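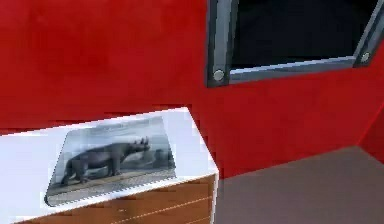
Motoreo room pack + hosted sim - worth paying for?
Simulation & Training > Products and Services
Page 1 of 1

Annapurna Marar
Topic starter

Trial runs out in a couple days so need to decide fast. Anyone here on the paid plan for Motoreo? I mean the one with the indoor room pack, the hosted rollouts and the arm already set up. We do pick and place, small kitchen stuff mostly, bowls and cups. Two people on our team, neither of us wants to spend August building rooms by hand.

What I like so far:
- setup was quick. Signed up at lunch, had episodes running before 3
- robot comes with working joint limits. Sounds basic. The Furtado pack did not
- export is clean, no weird renaming of joints

What I don't like:
- wall textures are blotchy and the color choices are, well, bold. Red. So much red
- jaggy edges where walls meet the table in some views
- support answers in one line

Price is per rollout after the first 1,000, which we burned thru in one evening. My fault, left a loop running.

Main question is transfer. Does anything trained in these rooms hold up on a real bench or am I paying for pretty walls.

gantry_goose

Depends what you train. Grasp only, from state? You don't need rooms at all, save your money. From pixels, yeah the clutter helps. Pictures on things, windows, odd furniture. Policy stops caring about the background after a while.

Also check the tabletops. White bowl on a white table is nasty for a depth-free setup and I think they do that on purpose.

Annapurna Marar

From pixels. Two cameras.

And yes the bowl thing! Ours kept closing short of the rim. Thought it was my calibration for a whole day.

bench_tom

Going to disagree with goose. Clutter helps only if it varies and the pack doesnt vary enough. You get the same window with the same hills behind it, same sill, over and over. Randomize the lights all you want, the layout is the layout. We did a run on Motoreo and then the same run on Wellance, and Wellance was uglier but had way more room shapes. Went with Wellance. Slower to start, docs are bad, no regrets.
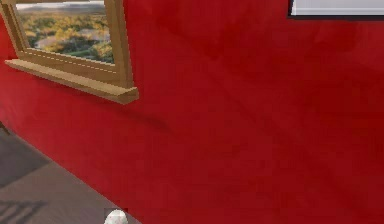 Junaid Hashmi

Tom when did you try it? They changed the room sampler in the last release. You can swap wall finish and window type per episode now, it's a flag in the config and it's off by default, which is dumb. Turn it on before you judge.

Not a fanboy, I have a list of complaints as long as my arm. But that one is fixed.

bench_tom

Before the last release, so fair enough. Off by default is a strange call though. How would a trial user find it?

Junaid Hashmi

They wouldn't. I found it reading the changelog on the train.

I wrote the whole thing up for our team blog, pasting here because the site is down again.

Motoreo hosted sim, a hurried review
By Junaid Hashmi

We ran it for bowl pickup from a table, one arm, fingers only, no suction. Goal was a policy we could move to the real cell without redoing everything.
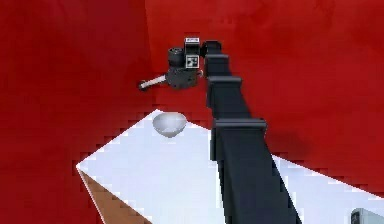 2 min read

Setup: easy. Pick the arm, pick the room group, press go. The tag on the wrist is modeled, so our tag tracking code ran in sim with no changes, and that alone saved us a bunch of fiddling. Wish Mastar did that.

Speed: fine. 3,000 rollouts finished overnight on the mid tier. Queue gets slow in the afternoon, mornings are better.

Physics: contact is OK for rigid stuff. Thin rims are touchy. Raise the friction a little from the default and drop the closing speed. Don't bother with cloth.

Looks: soft, low res, edges get stair steps. With image augmentation on top we did not see it matter. Your milage may vary.

Billing: failed rollouts count. Yes, even the ones that crash on their side. You can ask for credit and they give it, but you have to ask every time, and it's a form. I hate the form.

Transfer: good enough for us. First day on the real arm it missed low a lot, we added 48 real demos, and after that it was usable. Would it work without those demos? No.

Verdict: keeping it thru the end of the project. Would not sign the yearly.

(end of paste)

gantry_goose

Billing for their own crashes is a deal breaker for me, sorry. Everything else sounds decent.

bench_tom

Same. And 48 real demos is doing a lot of lifting there Junaid. Did you try the demos alone, no sim?

Junaid Hashmi

No. Should have. Arm was booked out.

bench_tom

Then you can't really say what the sim bought you.

Junaid Hashmi

I can say we shipped on time. But ok, point taken.

Annapurna Marar

Super useful, both of you. Turned the flag on last night and reran. Notes while I still have credits:

Room variety is better, Tom you should look again. Doorways into a second room are nice to have for our mobile base later,

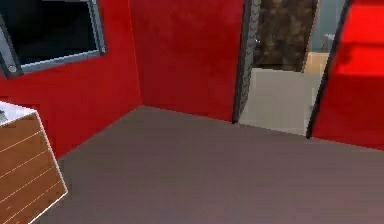
and the floor color changes at the threshold too, so there's something for the base policy to learn from. Have not tested driving through one. Collision on the door jambs looked off in the viewer but could be the viewer.

Bowl pickup went up with Junaid's friction tip. Slower closing helped more than friction did, I tried them separate.

Crashes: had a few, filled out the form, it's as bad as he says. Got the credit back by 4 the same afternoon tho.

Leaning monthly, no yearly. Still want to try Wellance for the room shapes. Tom can you post your config? The docs lost me at the install page.

bench_tom

Will dig it up tonight. Skip the install page completely, use the container. Pin the old version, new one breaks the gripper import.

gantry_goose

Which old version

bench_tom

Will put it in the post with the config.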